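Why the Second-Years Stopped Practicing: Open Skills Room Use at Lundbridge
Final report, Dec 18, 2024
Nandini Varma, Haris Tanoli, Kamala Iyengar
Supervisor: Mohandas Sundaram

Lundbridge keeps a skills room open in the evenings so that students can practice suturing on their own time. The room is well lit, well stocked and, by the second month of term, mostly ours. We wanted to know where everybody went.

We had two sources. The first was the sign-in book, which holds 2,270 entries going back to June, a handful of them legible. The second was a survey sent to 224 students, of whom 165 replied. We credit the high response rate to Haris, who stood next to the coffee machine until people gave in.

Most students told us they planned to practice weekly. The sign-in book takes a different view. Visits climb in the week before a practical exam, peak the night before it, and then fall off a cliff. Asked what kept them away, students mentioned the walk, the hours and other coursework. Several blamed the booking system, though the room has never had one.

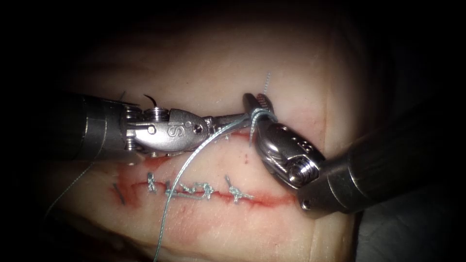
When do students stop coming? The drop starts the day after the first practical exam, and for most of them it is permanent.

We tried one small fix. For a month, 20 students were paired up and given a fixed evening slot. Paired students kept coming after the exam far more often than the rest, apparently out of fear of annoying their partner. Guilt is cheap and needs no new equipment, so we recommend it.

There are limits. Pairs were volunteers, which probably means they were the keen ones anyway. We also counted a visit as a visit – the book can't tell an hour of knots from someone looking for a phone charger. Saqib Arain in the year below has agreed to repeat the pairing with students picked at random, and has been handed the book, along with our best guesses at the handwriting.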